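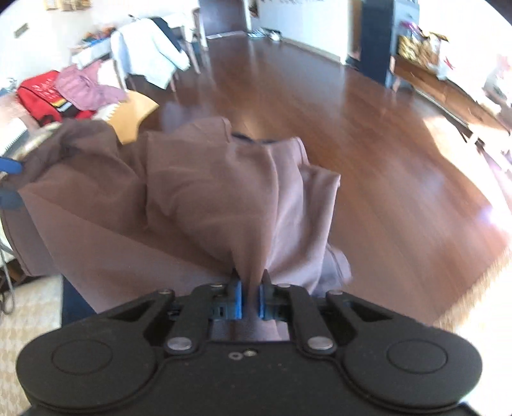 Chapter 4

Learning from Hand-Held Demonstrations

Bukola Oyelaran and Amarachi Oyelaran

In Chapter 3 the robot was present for every demonstration. A person stood at a pair of leader arms, moved them, and the follower arms copied the motion while the joint positions were recorded. The method gives clean data, and for many years it was the standard way to teach an arm a task by example. It also ties the data to wherever the robot happens to be. If the robot is bolted to a bench in a lab, every shirt it ever sees will be a shirt on that bench, under the same ceiling lights.

This chapter takes up a different arrangement. The person carries the gripper and leaves the arm behind. A camera is fixed to the gripper, the person does the task by hand, and the motion of the gripper through space is worked out afterward from the video and, in most designs, from a small motion sensor in the housing. The policy is then trained on what the camera saw and how the gripper moved, and is run later on a real arm that has the same fingers and the same camera in the same place.

We will use garment handling as the running case. Cloth is a hard test for the method, and the ways it fails are easy to see.

After working through the chapter you should be able to:

- explain what is recorded in a hand-held demonstration and what has to be reconstructed
- set up a relative action representation and say why an absolute one causes trouble here
- estimate the effect of delay between camera, gripper and arm
- plan a collection that varies place, object and lighting in a deliberate way
- read a results table for a cloth task without being misled by it

You will need the camera model from Chapter 2 and the material on behavior cloning from Section 3.4. Readers who skipped Section 3.4 should go back to it now.

4.1 Why cloth

A rigid object can be described by its shape and its pose. Once a mug has been located, six numbers say where it is and how it is turned. A sweater has no such short description. It can lie in any number of heaps, and two heaps that look nearly alike from one side may open in quite different ways when lifted.

For grasping, though, the whole shape is often more than we need. To pick up a garment from a heap, a two-finger gripper needs a fold that stands up far enough to fit between the fingers, and it needs to close on that fold without taking in the layer beneath. The decision is local. A camera close to the fingertips sees the fold well, and a wide-angle lens lets the same camera keep a good part of the room in view. The room matters for estimating motion, as we will see in Section 4.3. It matters much less for choosing the fold.

Finger material makes a difference too. Hard plastic fingers slide over smooth cloth and tend to lose a thin fold as they close. Soft rubber pads give a little, and the cloth gathers between them. A practical rule is to fit the same pads to the hand-held unit and the robot, and to replace both sets together. A worn pad on one side only is a difference between training and testing that no amount of data will show you.

4.2 The Plivthorpe study

Much of this chapter draws on a study we ran at Plivthorpe, which we will call by its working name, Unham. The question was narrow. Given a fixed number of demonstrations, is it better to collect them all in one room or to spread them over many?

The task was to grasp one garment from a heap, lift it clear of any others, and place it on a flat surface. Demonstrators used a hand-held gripper with a wrist-style camera. Collection for the first condition took place in a single room at Plivthorpe. For the second, it was spread over 17 homes, with the same total number of demonstrations. The garments in the homes were whatever the household had. People were asked not to tidy up first, and collectors worked with the blinds as they found them.

Both sets of data were used to train the same network with the same settings. The policies were then run on an arm in two places that appeared in neither set. One was a meeting room with plain carpet and even light. The other was a kitchen with a window at floor level, chosen because the sun crosses the work area in the afternoon.

In the meeting room the two policies were close. In the kitchen they were not. The single-room policy reached repeatedly for the edge of a patch of sunlight on the floor, closed its fingers on nothing, and went on to carry out the lift and the placement as if it were holding something. The policy trained on many homes made this mistake in 2 of its trials, both with a pale garment on a pale floor.

It would be easy to take from this that more places are always better, and the results do not support that much. The many-homes policy was slightly worse at the final placement. Surfaces in the homes differed in height, and demonstrators released the cloth at different distances above them. Variety in the data had brought variety in the behavior, some of it unwanted. Section 4.6 returns to this point and looks at written instructions for demonstrators as a way to control it.

4.3 What is recorded and what is inferred

A teleoperated demonstration comes with joint angles measured by the robot. A hand-held one has no joints above the wrist. Three quantities are needed for each time step: the camera image, the opening of the fingers, and the pose of the gripper.

The image is recorded directly. The opening can be found from encoders in the housing or by tracking the fingers in the image. The pose is the difficult one. It is usually estimated by visual tracking, which follows fixed features of the room from one image to the next, with the motion sensor filling in during fast movements.

Cloth makes this harder in two ways. A lifted garment can cover a large share of the image, hiding the features the tracker depends on. It also moves. A tracker that locks on to the pattern of a swinging shirt will report that the room is swinging the other way. In the Unham data, almost 15 percent of the recordings were thrown out for tracking failures, and most of the failures began just after the lift.

Two steps reduce the loss. The first is a short mapping pass before each session, in which the demonstrator moves the empty gripper slowly around the work area to build a map of fixed features. The second is to mask the region of the image near the fingers before tracking, so that features on the held garment are ignored. The mask is used for tracking only. The policy still gets the full image.

4.4 Relative actions

Suppose the pose of the gripper is stored in the coordinates of the mapping pass. Each home then has its own origin, set by wherever the demonstrator was standing when the map began. A policy trained to output positions in those coordinates is being asked to predict a number that has nothing to do with what the camera sees.

The usual remedy is to express each action relative to the current pose of the gripper. If the fold is a hand's width ahead of the fingers, the correct action is to move a hand's width ahead, whichever room the gripper is in and wherever its map began. The arm controller converts the relative motion into joint commands at run time.

Relative actions have a cost. Errors in a chain of small steps add up when each step is measured from the one before. For this reason we predict a short sequence of poses, all measured from the pose at the time of the latest image, and predict again once part of the sequence has been carried out. Akinola, the training code that goes with this book, does it this way by default. The older Plevent code chains its steps, and results from the two should not be compared without checking which was used.

Exercises for Sections 4.1 to 4.4

4.1 A policy is trained with relative actions and run on an arm whose camera is mounted slightly lower than on the hand-held unit. Describe the error you would expect as the gripper approaches a fold, and say whether further demonstrations with the original hand-held unit would correct it.

4.2 In the single-room condition the policy completed the lift and placement without holding a garment. Propose a change to the inputs that would let it detect an empty grasp. What would have to be added to the demonstrations?

4.3 Sketch a collection plan for a towel-folding task with four homes available. State what you would vary within each home and what you would hold fixed, and give the demonstrator's instructions in full.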